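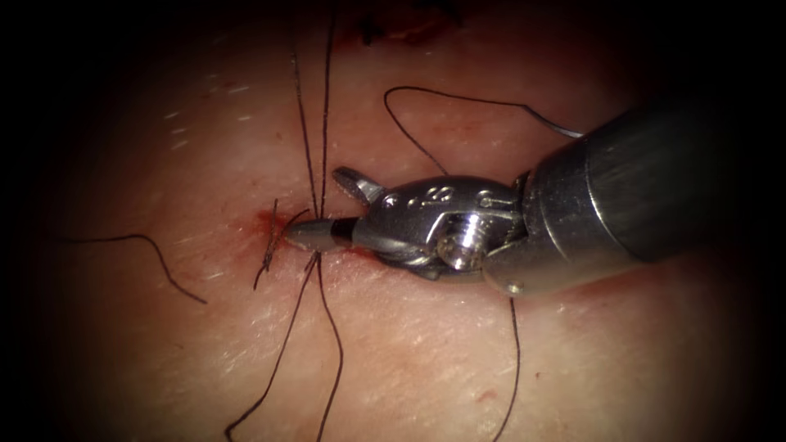
How does skin mend itself?

Think back to the last time you fell over in the playground and scraped your knee. It probably stung like anything, and there may have been a few tears (there usually are!). But while you were being given a cuddle, your body had already got to work.

Blood carries tiny bits called platelets. They rush to the gap and stick together like wet leaves in a drain, and before long they make a plug. The plug dries into a scab. Please don't pick it, however tempting it looks, and I know it looks very tempting indeed.
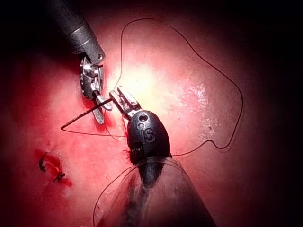
Volholm Children's Library, Young Science Club

Under the scab, new skin creeps in from the sides, a little more each day, until the two edges meet in the middle. It may itch while this goes on. A small scrape can be all mended before you remember to look at it again.

Bigger cuts sometimes need help, so a doctor or nurse holds the edges close together with stitches. The thread keeps everything snug and your skin does the rest.
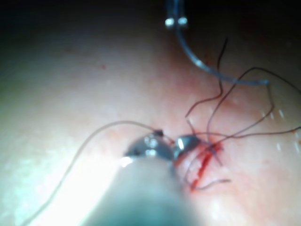
Thread and metal jaws, seen close up.

You might be left with a scar, a patch of skin that grew back slightly differently. Scars often fade, though it can take a good long while. Our Torvik group made a scab out of jelly and oats last November, and the recipe is on the club shelf if you'd like to try it at home.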